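Hand-held grippers, part two: the Nelladis against the Prallonis

26 Apr 2019

I said in the first part that I would come back to the Nelladis once I had put more hours on it. I have now, so this is the comparison with the Prallonis that a few of you asked for in the comments.

Quick recap if you skipped part one. Both are hand-held grippers with a camera on the tool. You squeeze, the fingers close, the camera records what the fingers are doing, and later you try to get an arm to do the same thing. The Prallonis has flat parallel fingers with a rubber face. The Nelladis has a V-shaped opening. I paid for both of them myself and I don't get anything from either company.

Weight first. The Nelladis is lighter on my kitchen scale, but it doesn't feel lighter in use. Most of the weight sits forward of the grip, so your wrist does the work. With the Prallonis the battery is in the handle and it balances better. After half an hour of picking up cups I wanted to put the Nelladis down. The Prallonis I could have kept using.

The trigger on the Prallonis is stiff for the first part of the travel and then goes soft. I got used to it, but my first recordings all have a small jump right at the moment of contact. I ended up throwing most of those away. The Nelladis trigger is even all the way through. If you are new to this, that matters more than the weight does.

For recording I did the same set of chores with each one: cups, a folded towel, a sponge, a dustpan and a broom. I kept 1,841 clips from the Nelladis and 1,957 from the Prallonis. The difference is mostly that I had the Nelladis on the charger a lot. It runs down fast with the camera going, and the charging port is on the underside where you can't reach it with the tool in its stand.

Dropped frames were a bigger problem than I expected. The Nelladis lost frames in 161 of its clips. I first blamed the card, then the cable, and swapped both. What fixed it was turning off the preview on the controller, a Chiu box I have had since November. With the preview off I have not seen it again. The Prallonis never did this with the same controller, so I think it is something in the Nelladis driver. I wrote to their support and got a form reply.

The cameras are close. The Prallonis has the sharper picture in the middle, and the Nelladis sees more to the sides but goes dark in the corners. For matching up positions afterward I liked the wider view. You get more of the floor and walls to track against, and the software loses its place less often in a room with plain walls. If you are working close up on a table, with small parts, you will want the sharper one.

Flat things go to the Prallonis. The towel was easy with it and a pain with the Nelladis, which kept bunching the edge up and letting it slide out. The sponge was fine with both. Cups were fine with both as long as I took them by the rim.

I also tried the Rarkia finger pads on the Prallonis. They are softer than the stock ones and they did help with the cups. They also come off. I have glued mine back on 4 times and I'm not buying another set.

Calibration takes longer on the Nelladis. You have to hold it still over the printed board and then tilt it through a list of angles, and it doesn't tell you it failed until the end. Do it in good light. The Prallonis does its own check when you switch it on, and I have only had to redo it after dropping it.

Long thin handles are the reason I'm keeping the Nelladis. Flat fingers let a round stick roll, and once it rolls, the head at the other end turns over and the clip is no good. A V gives the stick somewhere to sit. The mesh-textured insert in the notch is the part I would look at if you are shopping, and with a handle as thin as the one on this mint-green broom it is the shape I would pick over flat pads every time. I plan to run the mop and the window squeegee next, and I'll post those numbers when I have them.
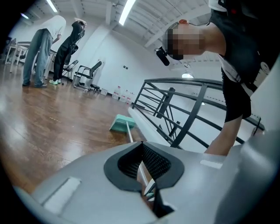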